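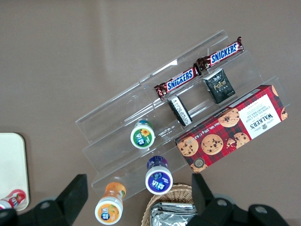

Tresside Residents Association
Minutes of the meeting held 1/15/21

1. Opening
The meeting opened with 24 households represented. Minutes of the September meeting were approved with one change: the address of the storage unit should read 2408 Jadwood Road.

2. Drainage on Plerngate Lane
Water is still standing at the low end of the lane after heavy rain. The county has looked at the culvert and says the pipe is sound but silted up. Fernandes Drain Service quoted $3000 to clear it and reset the grate. A second quote is needed before any vote – the secretary will ask for one.

3. Parking
Two complaints about trailers left on the turnaround. The rule stays as written. A reminder will go in the next newsletter.

4. Snack counter
Candy bars and chips will stay on the counter by the kitchen door during meetings and card nights. Price unchanged. Money goes in the tin, and the tin gets emptied at closing.

5. Hall heating
The thermostat in the back room reads high. Members asked that it be replaced before the filter order is placed. Agreed. The front room is fine.

6. Dues
Dues remain $30 for the year. Roughly half are in. Second notices go out with the newsletter.

7. Other business
The streetlight at Jadwood and Plerngate is out again – reported to the power company, no date given. A request for a second bench at the bus stop was held over to the next meeting.

Meeting adjourned at 8:40 p.m.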